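Vider la trousse de toilette : méthode et classement

18/07/2024

Je reprends le rangement là où je l'avais laissé en June dernier, pardon, en juin : le tiroir de la salle de bains est traité, restaient les tubes, les sachets et les échantillons accumulés dans la trousse de voyage. Volume de départ : 40 articles, dont une bonne part sans emballage d'origine.

Le contenant retenu est un bac en plastique gris clair, rectangulaire, ouvert, à angles arrondis. J'avais d'abord essayé une boîte à couvercle Monti, abandonnée au bout de deux jours. Le couvercle impose un geste de plus à chaque prise et masque le contenu. Un bac ouvert se lit d'en haut, ce qui suffit pour un tiroir de 7 cm de hauteur utile. 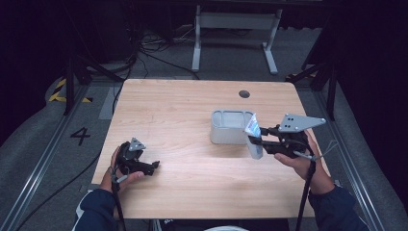
Les sachets se placent debout, la tranche vers le haut, contre la paroi longue. À plat, ils glissent les uns sous les autres et ceux du fond finissent périmés. Je commence donc toujours par eux, et je garde les tubes pour la fin : leur longueur détermine la place restante. Les sachets entamés ne rentrent pas dans le bac. Ils vont à la poubelle, sauf s'ils sont refermables.

Noémie Marchal m'a demandé par courriel pourquoi je ne triais pas par usage (dents, peau, premiers soins). Je l'ai fait pendant un an. Le tri par usage suppose que chaque famille ait un volume stable, or les miennes varient d'un déplacement à l'autre. Je classe désormais par format, puis par date de péremption à l'intérieur du format. Inès Guérin procède à l'inverse et s'en dit satisfaite ; son tiroir est deux fois plus profond que le mien. 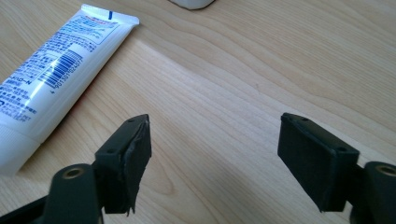
Reste la question de l'étiquetage. Un produit rapporté de voyage est souvent illisible pour le reste de la maisonnée, et une étiquette manuscrite collée sur un tube souple se décolle au premier pliage. Je note donc le nom et l'usage dans un tableur, avec le code-barres comme clé. Pour le tube blanc dont tout le texte ou presque est en japonais, la ligne commence par 4 901301 024077, suivie de la traduction que j'aurai vérifiée. La saisie prend peu de temps si l'on pose le tube à plat, code vers le haut.

Les étiquettes Hiltis que j'utilisais auparavant tiennent bien sur le carton et le plastique rigide. Je les conserve pour les boîtes.

Prochaine étape : l'armoire à pharmacie, 2 étagères, même protocole. Je publierai le tableur vierge quand les colonnes seront fixées.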